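Losano update killed my charge limit??

tapewormz
ok so updated to the new Losano firmware last night and now the 80 percent charge cap is just gone. Not greyed out, gone. Anyone else? Laptop is 2 years old, battery was fine till now

Zainab Ojo
Same. They moved it into the Fandodby app. Which you have to make an account for.

tapewormz
you're kidding. an account to stop charging my own battery

kettle_9
It's a free account, takes a minute. Not seeing the outrage tbh. They said in the notes it was moving.

Zainab Ojo
The notes went up after the update. I checked. And the app wants location, why

kettle_9
You can say no to location. I did, cap still works.

Nuno Lobo
Works for me too but only til reboot, then it goes back to 100. Had it plugged in all weekend before I noticed. Support told me to recalibrate, so drain it, charge it, do it again. Did that. 32 cycles on this battery and they're talking like it's worn out

tapewormz
lol they quoted me 60 bucks for a "battery health check". replacement is 200

kettle_9
ok the reboot thing is bad, I'll give you that. Havent restarted mine yet 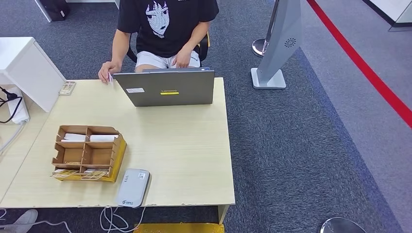 Nuno Lobo
Anyway what fixed it for me was rolling back. Old firmware is still on the Iltetti mirror, get the one from before April. Plug in first, dont touch anything while it flashes. Cap came back in the BIOS where it used to be

Zainab Ojo
Rolling back loses the security patch though. I wouldn't on a work machine.

Nuno Lobo
fair. mine's just for home stuff

tapewormz
trying it tonight, will report back. if it bricks I'm buying an Ezeani

kettle_9
Ezeani needs an account too fyi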